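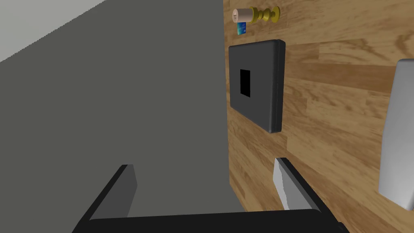
How I Oil a Wooden Table (and Fix the Water Rings First)

I've been putting this off since March, but I finally redid our kitchen table last weekend and took notes while I went, so let's go! You don't need power tools for any of it, just an open window and a couple of evenings when you can eat on the couch.

What you need

A bottle of hardwax oil or plain tandoor-brown Danish oil (I used Karo, the clear one, mostly because the shop in Sumham had it on the shelf), sandpaper in 120 and 200 grit, a pile of old cotton T-shirts, dish soap, and gloves. The oil stinks a bit. You'll get used to it.

Step 1: Wash it

Warm water, a tiny squirt of soap, well wrung cloth. Wipe it dry right away and leave it overnight. I skipped the overnight part on my first table and the sandpaper clogged up in minutes, so please don't be me.

Step 2: Deal with the rings

White rings are usually only in the finish, and light sanding takes them right off. Dark ones have gone into the wood and they're stubborn. I give those a bit of extra time with the 120, but I spread out wide around the spot, or you end up with a little dish you'll feel every time you put a mug down (ask me how I know!).

Step 3: Sand the whole top

Go over everything with the 120, then again with the 200. Always with the grain, never across it, even when your arm is tired and going sideways looks so tempting. Knots are harder than the wood next to them, so wrap the paper around a flat block and let it ride over. Vacuum, then wipe with a barely damp cloth.

Step 4: First coat

Pour a small puddle, rub it out thin, and wait 8 minutes or so. Then wipe off everything that's still sitting on top. It'll feel like you're throwing good oil away, but leftover oil turns sticky and you'll be scraping it off on Monday.

Step 5: Second coat

Next evening, same again, only thinner. I let mine sit two full days before putting anything on it, and I kept hot pans off for a week.

One serious bit: oily rags can catch fire by themselves if they're balled up. Lay them flat outside to dry before you toss them.

Next up is the bench, which has paint on it. Wish me luck!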